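I gave up my storage unit in May. I had been paying for it since I moved out of the house in Ormsby, and when I finally added up the receipts the total came to $1,382. Nothing in there was worth close to that.

The unit held mostly paper. My aunt Soledad Cifuentes saved every letter she got, and when she moved to a smaller apartment the boxes came to me. I said I would sort them and then didn't. What got me moving was a rent increase notice, plus a phone call from my cousin, who wanted to know if the recipes were in there.

They were, in the bottom of a shoe box, under a stack of gas bills.

## Where I did the sorting

I tried the floor first and my knees gave out inside an hour. After that I worked at a table, one box at a time, and cleared it before I opened the next. A white top is good for this kind of job. Old envelopes and thin airmail paper show up well against it, and a few stains don't matter.

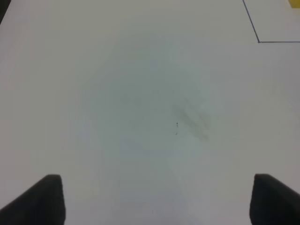 ## What I kept

I kept the recipes, the letters from family, and 2 photo albums. I also kept a long run of letters from Maj-Britt Öberg, a pen pal my aunt never met. They wrote to each other for most of their adult lives, largely about weather and bad landlords. I read 7 of them in one sitting and put the rest aside for winter.

The bills went to the shredder. So did the bank statements, the warranty cards and a folder of bus schedules for routes that no longer run. Greeting cards with only a signature went into recycling, and I felt bad about that for a day or so.

Everything left fits in one plastic bin on the closet shelf. My cousin has copies of the recipes and says the rice one is missing a step. I'm going to ask my aunt about it when I visit.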